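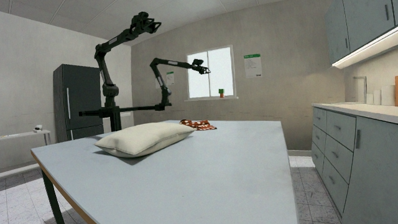 A robot that works in a home has to handle soft things, and soft things are hard for robots. A mug keeps its shape when you pick it up. A pillow squashes, and a cloth can fall into a new shape every time it is dropped. That is why the practice table in this computer-made kitchen has a pillow and a crumpled spotted cloth on it, and why the robot behind it has two arms. One gripper can hold a corner while the other one works on the rest.

The kitchen is a simulation. A simulation is a pretend world inside a computer, a bit like a video game, with rules for how things fall, bend, and slide. Researchers at the Prolthorpe lab built this one for a project called Grillau. They wanted to find out if a robot could practice in a pretend kitchen and then do the same job in a real one.

Why not use a real robot from the start?

Real robots are slow to train. Someone has to put everything back after each try, and parts wear out. In a simulation, the computer resets the table by itself. It can also run many kitchens at the same time. The Grillau robot made 3,032 practice tries this way.

What changes between tries?

If the kitchen always looked the same, the robot might learn only that one kitchen. So the computer changes things. The pillow may be turned a different way. The light may be brighter. The cloth may be heavier or more slippery. This is called randomization – a long word for mixing things up on purpose.

Did it work?

In December the team tested what the robot had learned on a real robot with two arms. They gave it 140 tries at moving a pillow and folding a cloth. It did well with the pillow. The cloth was harder, and 18 tries ended with the cloth on the floor.

The researchers think their pretend cloth bends too easily. Real cloth has seams and thick edges, and those are difficult to copy in a computer. The next version of the kitchen will have stiffer cloth, and the team will run the same test again.

Words to know

Gripper: the part of a robot arm that holds things.

Simulation: a pretend world run by a computer.

Randomization: changing things by chance, so that each try is a little different.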